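Plokuvetti (reality, series two) – episode order and the house rules
Forum: Television > Reality and celebrity

Tapewright
Does anyone have a reliable running order for series two? The catch-up listing has the Thursday episodes in a different sequence from the broadcast, and the argument over the spare room now comes before Torres has moved in. I make it one episode out of place, possibly two.

mildred_k
Two. The dinner episode and the one after it have been swapped. You can check it against the prize fund on the kitchen board. It reads 918 at the end of the dinner and 557 at the start of what is listed as the previous episode. The fund never goes up in series two, so the order must be wrong.

Tapewright
Thanks. I hadn't thought to use the board.

Orrin55
It does go up once. Zano is given 200 back after the appeal.

mildred_k
That was announced but never added. Watch the board in the following episode.
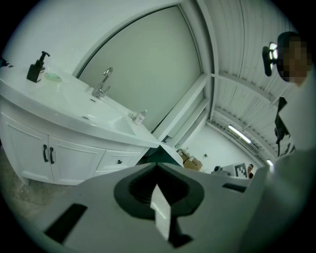 Torres, August
Posted from the town, not the contestant. The local channel repeated the first four episodes last night with a new voiceover, and the narrator gives the fund as 300 higher than the board does. Either the 200 was added along with something else, or the script was written from an earlier cut. I would trust the board. – Fennimore

Orrin55
Or the board is a prop and was never kept up to date. Narration is recorded last, so it ought to be the more accurate of the two.

mildred_k
Recorded last, yes, but for a repeat on another channel. Hélder Paiva was the series editor and he said on the Firkomon podcast that the board was altered in front of the cast each morning. I don't see why a later voiceover should overrule that.

Orrin55
He said "most mornings". I listened to it again before posting.

Fennimore
He says both. "Each morning" early on, then "most mornings" when the presenter asks him about the appeal.

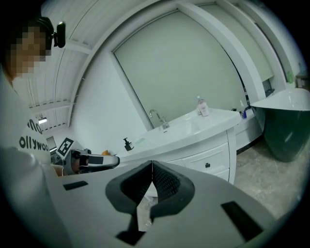 The "ollywoo" T-shirt

quillpen
Slightly off topic, but is the Zano interview in the extras worth the time? I only want to know whether he explains leaving.

Tapewright
He doesn't. He talks about the next series and says he would go back if the voting were changed. The part about Torres is a repeat of what he said at the reunion.

Orrin55
I'd disagree. He does say the decision was made before the dinner, which matters for the order being discussed here. If he had already decided, the scene with the suitcase can sit on either side of it.

mildred_k
The suitcase can. The board can't. 918 then 557.

Tapewright
I'll go with mildred_k's order for the episode guide and put a note beside the appeal. If anyone has the original broadcast recordings with the continuity announcements left in, please send me a message.

quillpen
I have up to episode six on disc. Will check at the weekend.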